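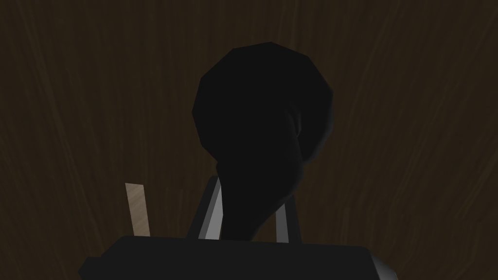

A black shape on dark wood.

The Reading Room on Flamley Street

The brick came through the window at twenty minutes past eight, when Sudheer Nair was washing the cups.

He did not understand the sound at first. He thought the shelf with the atlases had fallen again, as it did in September. Then he felt cold air on his neck and he turned off the water. From the front of the room he heard old Tiburcio Alvarado say one word in Spanish, very quietly.

"Are you hurt?" Sudheer called.

"No. I was in the toilet two minutes ago, and now I am thinking I should have stayed there."

The glass lay on the floor and on the pamphlet table. There was a paper tied to the brick with green garden string. Sudheer had read in the newspaper about such papers, and he did not want to touch it, but Tiburcio had already cut the string with his pocket knife.

"They can't spell 'traitors,'" he said.

The reading room belonged to the tenants' union of the Bendis district. It had 247 members who paid and many more who did not. The union rented one long room from a man who made frames for paintings, and in this room it kept its books, its two computers and its quarrels. In the last weeks most of the quarrels were on one subject. A company named Detari wanted to take down the houses on the river side and build a parking garage with shops, and the city council would vote on it. One part of the union wanted to accept the money. Another part wanted to go to court. And there were other people, not of the union at all, young men with the same short jackets, who had begun to stand on the corner in the evening and shout that the reading room was full of foreigners who lived for free.

Sudheer had lived in the district for nineteen years and had paid rent in every month of them. He still had the receipts, in shoe boxes.

He telephoned the police. A woman asked for the address, and then she asked if the persons were still present. He looked through the hole where the window had been. The street was wet and there was only a dog.

"No," he said. "They are not present."

"Then an officer will come when one is available."

They waited. Tiburcio swept, although Sudheer told him that perhaps the glass was evidence. He was seventy-eight, and in his own country he had been a printer of newspapers that were not allowed. He swept as he did everything, from the left to the right, as if he was setting a line of type.

"The first time they broke my window," he said, "I was twenty-four. I cried. I had just painted the frame."

"And the second time?"

"The second time they took also the press. So I had no more reason to worry about the window."

Sudheer dried his hands and sat down on the box of leaflets. There were 3000 of them in the boxes, printed on yellow paper, asking people to come to the council meeting. They had cost 400 dollars and they were not yet paid. He had signed for them himself.

"I was thinking to stop," he said.

Tiburcio continued to sweep.

"Not because of tonight. Before. My daughter has a room for me in Nava. It is by the lake. She says, Papa, who are you doing it for? Half of them will take the money from Detari and they will not say goodbye to you. And I had no answer for her. I told her I would think about it."

"Is it a good room?"

"It has its own door."

"That is a good room," Tiburcio said.

The bell over the door rang, and both men stood up too fast. But it was only the frame maker from upstairs, in his slippers, carrying a sheet of plywood under one arm. Behind him came the woman from the third floor across the street, with a hammer and a paper bag of nails, and then her son, who was holding a flashlight and seemed very proud of it. Sudheer knew the woman. At the last meeting she had called him a stubborn donkey in front of everybody, because she wanted the money and she had three children in two rooms.

"Hold this," she said to him, and gave him the nails.

The plywood was too short by the width of a hand. The frame maker went up again and came down with a piece of gold molding, very fancy, meant for a portrait. They nailed it along the bottom. It looked foolish. The boy lit their work with his flashlight and told them when a nail was going in crooked — he was right each time.

"I am still voting for the money," the woman said when it was done.

"I know," said Sudheer.

"I only don't like people who throw things."

She took back her hammer and looked at the boxes. "Are these the yellow ones? My stairs didn't get any."

"You want leaflets from me?"

"I want people to come. If we are going to fight about it, then we should fight with everybody in the room." She took a whole box and gave it to the boy, who had to put the flashlight in his mouth.

The officer arrived a little before eleven. He was young and polite, and he wrote the date on his form, Jan 5, 2022, and asked how to spell Alvarado. He put the brick in one bag and the paper in another one. He asked if anything was stolen.

"One box of leaflets," said Tiburcio.

"He is joking," said Sudheer. "We gave them."

When the officer had gone, Sudheer went back to the sink. The water in the basin was cold and there were four cups left. He washed them, and put them upside down on the towel, and then he took the telephone and called Nava, although it was late, to say that he would not come this month.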